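Linen or percale for a hot bedroom?
Posted 4 Feb 2019 by dry_creek

Replacing a sheet set. The Modance percale is listed at 1,000 thread count. Does that figure mean anything for airflow?

selvedge_k wrote:
Very little. Multi-ply yarn gets counted per ply, so the number inflates. Look at weave and weight instead. A plain weave breathes better than sateen.
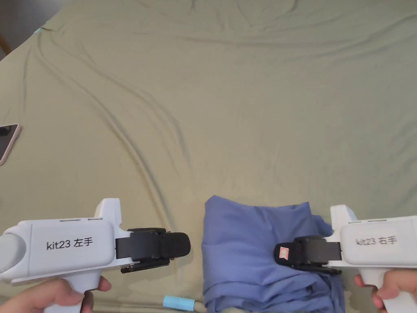

Fibre matters as well. Long-staple cotton pills less and keeps its colour through more washes.

tubline wrote:
Disagree on weight. My Kouris set is the heavier of the 2 I own and sleeps cooler. Yarn twist counts for more.

selvedge_k wrote:
Different fibre, though? Linen and cotton can't be compared on weight alone.

tubline wrote:
Both cotton. I checked the labels.

dry_creek wrote:
Will order the plain weave and wash it before judging.

Recent topics
Brarkeo dryer: lint sensor fault
Line drying in August
Clulitmont quilt sizing

Contact | Back to top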